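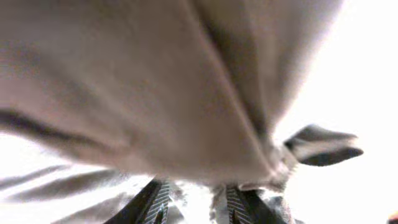 Pale fabric pinched between the ridged pads of the gripper. Photo: Granström

Home News Robotics Reviews Jobs Contact

Granström opens orders for two-arm garment kit, shops asked to bring own table

Garment handling, on a lease. Granström started taking orders in August for Pravholm, a bench-top kit with two arms, a rail and the software to run them. Price is $1,602 a month, six-month minimum. Setup included, shipping not.

The pitch is aimed at small alteration shops, resale stores and rental outfits that fold all day and can't pay for a full line. Pants, jackets, shirts. No hangers yet - that's promised for a later update with no date on it.

Two arms because one isn't much use with cloth. One pinches and lifts, the other steadies or waits its turn. The finger pads come ridged, and spares are in the box. Fabric is awkward stuff. It slumps, it hides its own corners, and a pocket edge can look a lot like a hem when you only get a close view. So each arm has a camera down at the wrist, plus one looking over the whole table.
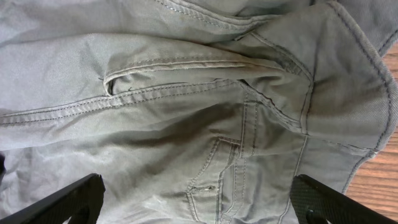

Heavier cloth is the easy end of the list, acording to the data sheet. Denim and twill keep a fold once they have one. Satin and anything slippery are listed as "supported with supervision", meaning someone stands there. Wool coats, not listed at all.

Speed is the sore spot. Granström quotes 84 garments over a shift, mixed load, with someone feeding the table. A quick pair of hands beats that before lunch. The company's answer is that the arms can run on after closing - fair enough, but the feeder attachment for unattended work is sold seperately and isn't out.

Tatton, the resale shop in Dredcombe, has had a kit on trial in the back room. Mostly jeans and jackets. Staff there liked the folding and disliked the resets. If a sleeve gets under another sleeve the arm will sometimes let go and start over, and over again, until somebody gives the thing a flat start. Jeans went better. The shop hasn't said if it will sign.

Setup took an afternoon. Table not included. Granström wants a flat top, a plain wall behind if there is one, and even light. Strong light from one side washes out pale cloth in the wrist view, and the manual has a whole page on blinds.
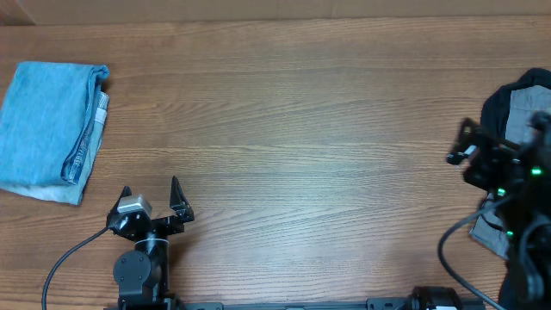

Sigrun Åberg would hold off until the feeder ships. Her view is that a folding kit needing a person next to it is a second job for that person, and the lease is too long to find that out the hard way. She did like that the pads swap without tools.

Support is by phone, 6 a.m. to close of business. Faults that need a visit get one within the week, Granström says. Training is one session, for up to two people. Extra sessions cost money, amount not given.

Cancel in the first 30 days and you pay for the return freight only. After that, full term.

Orders open now. First deliveries go out in the order paid.

Comments (4)

hemline_dot: that monthly price is more than my rent on the unit. pass

Garrick P.: Does it turn jackets right side out? That's half my day. Folding I can do half asleep.

stitchandco: @Garrick P. asked them the same, answer was no, and no plans they'd tell me about. It'll fold it inside out quite neatly though

backroom77: Would like to see it with kids' stuff. Tiny sleeves. Also what does the feeder cost, article doesn't say??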